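3.2 The table and what stands on it

When we began visiting households for the Sima study, we had assumed that most of our notes would be about cupboards. Cupboards, after all, are where things are meant to live, and the earlier writing on household order that we had grown up with (and still admire) is very largely a literature of shelves, drawers and doors. What we found ourselves writing about, evening after evening, was the table. People in Treltville sort on the table. They tip out the kitchen drawer there, they pair up the lids and the boxes, they lay out the buttons and batteries and bits of string, and at some point before supper they have to decide where all of it is going.

We should say a little about how the visits went. Each household was seen 3 times, the first of them always in July, when the evenings are long and people are more willing to turn out a drawer with a stranger sitting by. We asked them to tidy as they would on any other day, and we tried to keep out of the way, though we were nearly always given tea and quite often given a job. Over the whole study we collected 200 sorting sessions, some of them over in minutes and some stretching on well past the point at which we ought to have gone home.

A good many of the conversations turned on the cloth. In Treltville the table is covered before sorting starts, usually in something white or nearly so, and people were surprised to be asked why. Small things show up on it, they told us, and a dropped pin is easier to find. Several also said that covering the table changed what the table was for: while the cover was on it was a place for work, and when it came off it was a place for eating again. We liked this explanation very much, and we came to notice how quickly a family would stop putting down cups once the cover had gone on.

The other thing that kept coming up was the open box. We had expected lids to matter, and to people packing things away for the winter they did. During sorting, though, the favourite container was a low one with no lid at all, and if it was see-through so much the better. The word for it in most of the households was simply "the tray", even where it was plainly a box. One older participant kept hers at the back of the table and dropped things into it without looking, and told us she had been doing so for as long as she had lived in the house. Others moved theirs about constantly – first to the left, then to the middle, then off on to a chair – and seemed to enjoy the moving nearly as much as the sorting.

To compare these habits more fairly, we also laid out a sorting table of our own at the Sirketti rooms, keeping it as plain as we could bear to. There is a white covering on the top, with a light tan edge at the far side, and the container is set well back so that the near part is left clear for working (Figure 6). Visitors who had taken part at home were asked whether the layout felt familiar. Most said that it did, although more than one remarked that a real table would have had a newspaper on it.

Figure 6. The sorting table, with a clear open-topped plastic box at the upper left and plain white surface left free between the gripper fingers in the foreground.

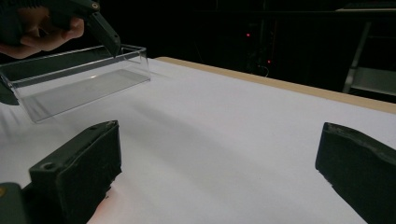

3.3 Where the leftovers go

Every session ended with leftovers. These were the things that fitted no pile: a single key, a hook from a curtain rail that had been taken down years before, the little bag of spare screws that comes with a bookcase. We had planned to record them under "other" and think no more about them, but by the second round of visits the leftovers were taking up more of our notebooks than everything else put together.

The households dealt with them in rather different ways. In the Grandell flats, where storage is short, leftovers tended to go straight back into the drawer they had come from, with a small sigh and a promise to look again next time. In the older houses there was often a jar or a tin, kept on a windowsill, and this was spoken of with some fondness. Hardly anything was thrown away. When we asked about a particular key, the answer was nearly always that it must open something, and the talk would then wander off pleasantly towards sheds, bicycles and a suitcase that might or might not be in the loft.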